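Keeping the Cables Slack

The two-armed cell at Brolelport had logged 3,398 hours when Wanpen Ongart took over its upkeep. The first thing she changed was the length of the cables.

The wiring to the grippers had been clipped tight along the arms, the way Drallex shows it in the manual. Tight cables look tidy, but every time a wrist turned over, the connector took the strain. Ongart found 2,112 faults in the log and traced 1,661 of them to the same two plugs. She cut the clips off in October and rewired both arms with enough slack to form a loop at the wrist.

The job takes a morning. The arm is parked and powered down, the strap on the gripper bracket is undone, and the old cable is pulled back toward the base. The new one goes on with the arm stretched out as far as it will reach, so the loop can't come up short later. Then the strap is done up again and the arm is moved by hand through its range. If the cable snags on a joint, it comes off and gets routed again.

Day-to-day work at the cell is tableware: bowls and cups, picked up and set down on an ordinary table. The heights are checked again whenever the table has been moved. 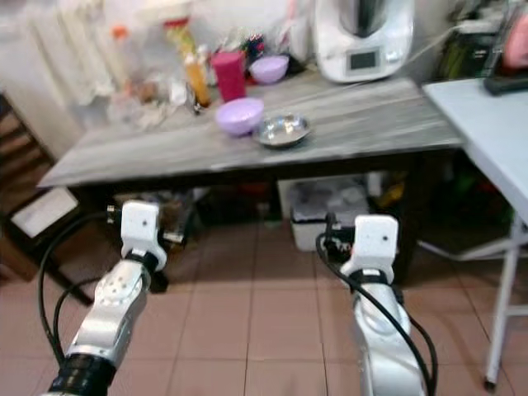
Slack has its own problems, according to Boonchu, where a similar pair of arms has been running for two years. Technicians there tried long loops and went back to short ones after a cable caught on a chair and pulled a bracket out of line. Their advice is to leave only what the wrist needs and to measure it with the gripper turned fully over.

Ongart doesn't disagree. She has shortened her own loops twice, and she now marks each cable with tape where it leaves the arm. If the tape has shifted, the strap is loose.

Every 100 hours she checks the straps, wipes down the joints and runs the arms slowly to listen for grinding. Bracket screws get a quarter turn if they need it. Spare cables come from a shop in Clarkau that makes them up to length, usually within a week. She keeps two on the shelf, one for each side, with the plugs already fitted.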